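To: fisex-equipment list
Date: 1 September 2022
Subject: Re: Arm budget for Zitthorpe – what comes first

The equipment lead at Widholm wrote:

> We have the Dervishi quote in front of us and the arm itself is
> within the limit. My worry is the rest of it. Last time we bought
> the hardware and then found there was no money left for fingers,
> mounts or anyone's time. Can Zitthorpe say what they would buy
> first, and whether the simulation work in August changed the list?
> Also, do we need one camera or two?

It did change the list. Replies in order, with the open items at the end.

We modelled the cell before committing to anything: arm on a pedestal beside the table, two-finger gripper, household-sized objects on the table top. The object that caused most of the discussion was the toy starship, as it has thin parts, a wide flat part and very few places where a parallel grip makes sense. Boxes and cartons tell you little about whether a gripper is suitable. In the render below the gripper is down on the model, with the red card and the open carton further along the table.

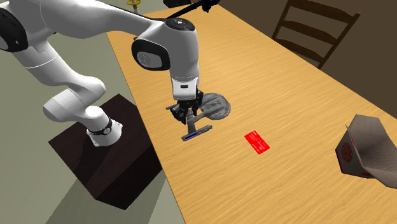
Should the simulation licence come out of the same budget line as the arm?
Keep them separate. The licence renews every year and the arm does not, so a single line hides the running cost from whoever approves it next time.

On the order of purchase, our list is now:

1. Pedestal and fixings. These have the longest lead time in the Dervishi quote and nothing can be commissioned without them.
2. Arm and controller, with the standard cable set. The long cable set is only needed if the controller goes in the next room.
3. Gripper, with 2 spare pairs of fingers. We have put 1,000 against spares and adaptors for the first year. Widholm should allow the same, unless you intend to machine your own.
4. Cameras. See below.
5. Integration time. We budgeted five days and I would not go lower.

The table is not on the list. Both sites have one, and the model only needs its height and its distance from the pedestal to be right. Please measure yours before the order goes in – the pedestal is made to height and Dervishi will not take it back.

On cameras, the answer is two. A fixed view gives you the arm, the table and the general position of things, but the gripper hides the part of the object you most need to see. The close view is the one to use when judging the approach. In the second render both fingers are in view, wide apart, and the right one overlaps the lower part of the grey object. You can still follow the blue stripe along the bar, so there is something to line up against. We would have missed the need for this view had we specified from the catalogue.

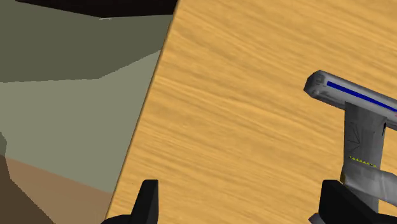
Open items

Camera bracket. Dervishi lists one at 422, quoted per bracket and without screws. I have asked whether it fits the gripper flange directly or needs a plate in between. Leave the full amount in your draft until they reply.

Finger length. The standard fingers are our working assumption. Longer ones are on the price list, but we have not modelled them and I would not order them blind.

Guarding. Not in the quote at all. Zitthorpe will use a marked floor area and reduced speed, subject to the site risk assessment. Widholm's room is smaller and may need a fixed screen, so please get a local price.

Training. Included for one person per site. Additional places are charged separately and must be booked with the order.

If Widholm can send the table height and the distance from the wall, I will put both into the Fisex model and post the revised sheet here. The quote can be split between the two sites, but the delivery discount only applies if the orders are placed together.

Zitthorpe equipment desk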